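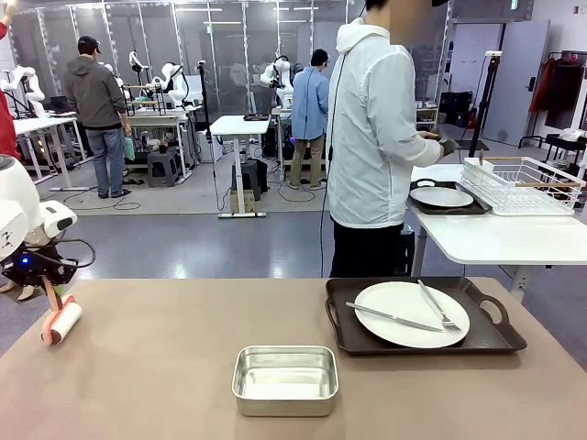 Left arm with the lint roller, tray and plate setup on the front table.

Hi all,

Replies to Satish's questions are inline. I've copied Duarte because he is keeping the task sheet for the Hunton meet, and a few of these change what's on it.

> On April 6, 2023, Satish Pant wrote:
>
> I read through the notes from the club session and I'm not clear on three things. Are we still doing the lint roller task, or did that get dropped after February? Does the plate have to start on the brown tray? And how many demos do we have that we can train on? Matilde told me 80 but the folder has fewer.

The lint roller stays in. It's the only task where the arm has to keep steady pressure on something, and the Neves team is entering it too, so we'd have a direct comparison. Please grip it by the handle, low enough that the roller clears the fingers. Obed has been angling the handle down toward the table before the first pass and I'd like everyone to do it the same way.

> Does the plate have to start on the brown tray?

Yes. Plate on the brown tray, knife and fork across the plate. The aluminum tray goes in front, empty. The rules don't say which way the cutlery has to point, so vary it between runs. We had a policy in February that only worked with the fork in one position and I don't want to repeat that.

The second tray and plate stay on the white table by the dish rack until you need them. If you use them, put them back there.

> Matilde told me 80 but the folder has fewer.

80 is the target. We have 51 that I'd train on. The rest were either stopped early or saved with the wrong task name — Matilde is going through the misnamed ones and thinks some can be recovered. Don't delete anything from the folder until she's finished.

Other items:

- The Vomuler config on the shared drive is the old one. Use the copy Duarte posted to the list.
- Sign-up for lab time is open again. Slots are 2 hours, and please don't book back to back unless the sheet is still empty the day before.
- Cables on the floor: walk around them. Someone unplugged an arm mid-run last week and we lost the whole recording.
- Tondberg asked if we can send 8 people to the meet. I said I'd confirm once I hear from you, so reply to me directly if you want to go.

Satish, if you can take the first slot next week, start with the cutlery runs. We're shortest on those.

Rosário Macedo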